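发件人：Yiğit Özkan
收件人：园路与铺装讨论列表
日期：27/09/2018
主题：回复：岔口的混凝土路，中间那条缝要不要处理

Canan，各位好：

谢谢 Canan 的来信，写得很详细。我先请大家原谅我的中文，有些施工的词我是从词典里查的，如果用错了，请直接改正我，我不会不高兴。

我把 Canan 的信留在下面，方便没有收到的人看，然后我一点一点地回答。

> Canan Dağdelen 写道：
>
> 各位好，
>
> 我们 Minel 园区的步道已经铺好了，我想问一个关于伸缩缝的问题。在岔口的地方，路面变宽，中间有一条纵向的缝一直往下走。验收的时候，Volkan 说这条缝不够直，要求施工队用填缝料重新做一次。施工队说不影响使用，他们不愿意再来。
>
> 我自己不是学土木的，所以不知道应该听谁的。如果要重做，预算里还剩下一点钱，可是这笔钱我本来想用在路边的草地上。草的颜色让我很担心，看起来很干。
>
> 另外一个问题：右边那一大块没有铺的地，有人建议撒草籽，有人建议就铺碎石。你们那里是怎么做的？
>
> 还有，太阳大的时候路面很亮，Şengül 说走久了眼睛会累。浅色的混凝土是不是都这样？
>
> Canan

先说缝。我觉得 Volkan 的意见有道理，但是不必那么严格。伸缩缝的作用是让混凝土板有地方可以动，也让裂缝出现在我们希望它出现的位置。缝有一点弯，样子不太好看，功能上的差别却很小。真正要检查的是三件事：缝的深度够不够，填缝料和两边粘得牢不牢，缝的两边有没有高低差。

高低差最重要，因为推婴儿车和坐轮椅的人会感觉到。你可以拿一把直尺横着放在缝上，如果一边翘起来超过 3 毫米，我就会请施工队回来打磨。如果没有，我会在验收单上写明“线形略有偏差，不返工”，请双方签字，以后也不会再争。这个数字是我们自己项目里用的标准，不是规范里的，请你再和你们的监理确认。
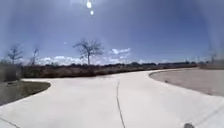
岔口一段，纵向缝从路中间偏左的地方开始。

左下角还有一条斜的缝，比较淡，不知道大家注意到了没有。我对它比对中间那条更有兴趣。如果图纸上有这条缝，那就没有问题。如果图纸上没有，请你蹲下来仔细看一看，它是切出来的，还是自己裂开的。切出来的缝，两边应该是整齐的；自己裂开的，边上一般会有小的缺口。Kha Lương 以前给我们讲过，弯道和岔口附近的板形状不规则，容易出现尖角，尖角的地方最容易裂。他的建议是在设计的时候就让缝尽量垂直于路的边线，避免很尖的角。可惜我们的第一段路已经做完了才听到这个建议，所以我们后来补了 2 次。

再说草地。只看颜色，我不能判断草是死了还是在休眠。橄榄色、发褐色的草，在干的季节是很常见的，我们 Dastden 这边每年也会这样。最简单的办法是用手拔一下：如果很容易就连根一起起来，多半是死了；如果拔不动，根还活着，天气凉一点、浇一点水就可能回来。靠左边有一个颜色深一些的小点，可能是一丛草，也可能是露出来的土，你在现场看一眼就清楚了。

我倒是很喜欢草地那个圆角，边线切得很干净。我们的圆角当时做得太小，大家都抄近路，从草上踩过去，不到一年就踩出一条土路。后来只好把转弯半径加大，重新做了边。你们的弯比较缓，我想这个问题会少很多。请提醒剪草的师傅，机器不要骑在路边上走，边上的混凝土容易被碰坏。

关于右边那块没有铺的地，我的意见是先不要着急。它的表面看起来是灰褐色的，有沙石或者尘土的感觉，直接撒草籽恐怕不容易长。要种草的话，先挖几个小坑看看下面是什么土。我们当时挖到 10 厘米就全是施工留下的碎料，草籽等于白撒。最后我们换了一部分土，其他部分铺了碎石。如果你们选碎石，请一定在弯道的外侧和内侧都做挡边，不然石子会跑到路面上，踩上去很滑，骑自行车的人尤其不喜欢。

撒草籽的时间也要看你们当地的气候。我们是在二月撒的，太早了，一场大雨把一半的种子冲到了路上。我不建议别人照我们的做法。

后面那一带灌木，请尽量保留。颜色有深褐、有红褐、有暗绿，高高低低的，我觉得比种一排整齐的绿篱更自然。最左边那一丛又高又密，以后如果往路的方向长，可以修一修靠路的这一面，上面不要剪平。转弯的地方，路绕过草地以后就看不见了，所以要留意视线，骑车的人和走路的人最好能早一点互相看见。

最后是路面反光。浅色的混凝土在强的阳光下确实很亮，Şengül 说得没有错。新的路面会更明显，用一段时间以后会变暗一些，但是要等多久，我不敢保证。表面做得越光，反光的感觉就越强。我们在第二段改成了横向的扫毛面，走的人都说舒服多了，雨天也比较防滑。已经做好的路面要改的话，可以做轻度的打毛处理，费用不低，我建议先试一小块。种树遮阴是更好的办法，只是慢。

关于填缝料，我们用过 Winex 和 Rimkutė 两家供应商的货，两家都可以，我没有特别的推荐。颜色请选接近路面的灰，不要选黑色。你们现在的缝颜色比较深，在几乎发白的路面上特别显眼，我猜 Volkan 觉得它弯，也有一部分是这个原因。

我们的验收表一共有 524 行，太长了，所以我不附在这里。谁需要其中关于接缝的那一页，请单独写信给我，我会发过去，是土耳其文的，不过数字和简图都看得懂。

Kha，如果你也在看这封信，请你补充一下关于斜缝的部分，我怕我记得不准确。

祝大家工作顺利。

Yiğit Özkan
Dastden 园路组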